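## Bench notes: small containers and dispensers

2025-07-14

The booth tables are now set up to a single layout, agreed in April after the second round of complaints about things being put back in the wrong place. Sverre Lindqvist has written the layout up as a one-page sheet, which is pinned inside the door of each booth. The main points are repeated in this item for anyone who works in the booths only now and then.

Small items stand towards the back of the table. The front strip, 60 mm deep, stays clear along its whole length, including the rounded corners, where jars have been knocked off in the past. Tall or narrow-necked glass goes in front of boxes and never behind them. Reaching over a box to get at a bottle was the most common cause of breakage in the spring log.

Lids stay on unless the container is in use. A dispenser with a separate lid and base is to be moved by the base, with one hand, and put down before the lid is touched. Lifting by the knob puts the full weight on the lid fitting, and on the older Kaltix jars that fitting has a habit of letting go.
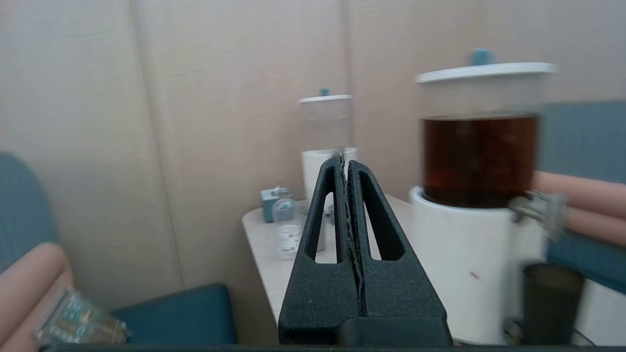
Clear containers need a different check from opaque ones. A transparent chamber can look empty when there is a thin film of product on the wall, so the level should be read from the side, at eye height, against the wall panel. The beige fabric gives enough contrast for most liquids. For colourless ones, hold a sheet of dark card behind the chamber. Azlan Harahap keeps a stock of card cut to size in the second drawer of the stores cabinet.

Glass bottles should be wiped with a dry cloth before they go back on the table. Do not use the blue wipes on anything with a printed label or on boxes with a coated finish, as the solvent lifts the ink. Farah Tarigan tested three cloths on spare Vernetti cartons and only the plain cotton one left the print intact. Cotton cloths are now on order under stores code 666.

Wall panels: please do not lean boxes or trays against them. The seams mark easily and the fabric cannot be cleaned in place. Two panels in booth 4 have already been replaced, and the supplier (Winier) needs 29 days' notice for any more in the same shade.

Replacement lids are held in stores in white only. Coloured knobs are supplied separately and are a push fit. If a knob turns freely without lifting the lid, change it; do not glue it. Glue makes the lid impossible to strip for washing, and a complete dispenser then has to be scrapped for the sake of a small part.

The lighting in all booths has been reset to one level. It should not be altered with the wall dimmer, which will be removed when the electrician is next on site. Anyone who needs a brighter light for close work can sign out a lamp from Honeylyn Abella.

Corrections to the layout sheet should go to Anouk Verbruggen before the next print run. Quote the booth number and the revision letter at the foot of the page. Revision C is current. Copies marked A or B should go in the recycling.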